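Notard Electric Cooking Pot, Pale Green

Sold by Cesteo Kitchen Supply. Stock number 812. Usually leaves us within 2 working days.

If you have ever rented a room with a socket, a sink and a landlord who regards the hob as a privilege, you already know who buys this pot. It plugs in, it heats up, and it takes up less of the worktop than the argument about whose turn it is to cook. We have stocked it since November and it has quietly outsold things we advertise.

The outside is a pale mint green, a colour Notard has settled on and will not be talked out of. We asked for black. We were sent more green. It has grown on most of the shop, with the exception of Eyerusalem Habte, who does our ordering and still lists it in the system as "toothpaste".

The inner pot is stainless steel and lifts out for washing. Let it cool first. The steel is polished, so it will show every fingerprint and every noodle you ever boiled to the bottom of it. A soak and a soft sponge deal with both. Please keep the wire wool for something you like less.

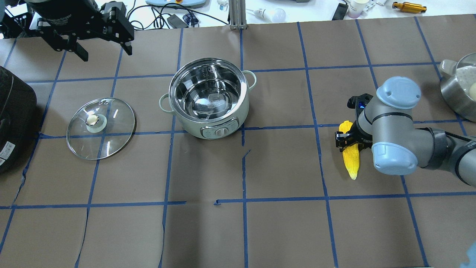 Cesteo Catalogue, p. 90

There is a rounded handle on either side, in the same green as the body, and you should use the pair of them. One-handed carrying is how soup gets into a keyboard, and we have had the emails.

The controls are on the front: one round knob in the middle of a grey panel, with a small group of buttons to each side. Most people learn the knob in a minute and leave the buttons for a rainy evening. The booklet covers them properly, in type that assumes you are young.

The lid is clear glass with a metal rim and a light-coloured knob, and it has small steam vents beside the knob. Keep your hand and your sleeve away from those while the pot is on. The glass means you can look at your rice without lifting the lid. You will lift it anyway.

What it does well
Rice, noodles, soup, porridge, steamed dumplings if you own a basket that fits (sold separately by Wijesinghe, see their page), and warming up last night's stew.

What it does less well
Anything you would describe as crisp. It will not roast a chicken. A customer tried and would like that noted.

In the box
Cooker body, steel inner pot, glass lid, mains lead, booklet. The ladle on the side of the carton is a drawing of a ladle.

Care
Wipe the body with a damp cloth. Never put it in the sink or the dishwasher. The inner pot and the lid can be washed by hand in hot soapy water. Dry the underside of the inner pot before it goes back in.

Spares
Replacement lids are 9 pounds and we sell more of them than we should. Tiled floors are mostly to blame. Knobs for the lid come from Primitz and take longer.

Questions about the pot go to Adanech Tefera at the shop counter, mornings only.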